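4.2 Comparing two sets of gripper fingers

By now both arms should be homed and happy on the rail, so let's get to the fun part, which is finding out which Jumeo fingers suit your dishes!

1. Set the dish rack at the rear center of the table and put a couple of bowls in front of it, within reach of both arms.

2. Load the Hellance bowl routine and drop the speed to 5 percent for the first pass (you can always bring it up later, once you trust it).

3. Let both grippers come into the rack, one from each side, and pause with the bowl between them.

Caution: Keep your hands outside the rail while the motors are powered, even during a pause.

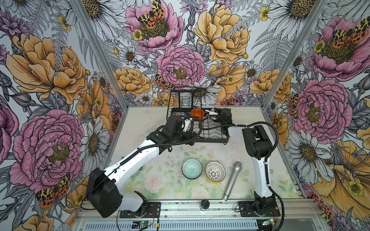 4. Write down the grip force for each arm, swap the fingers, and run the same 2 passes again.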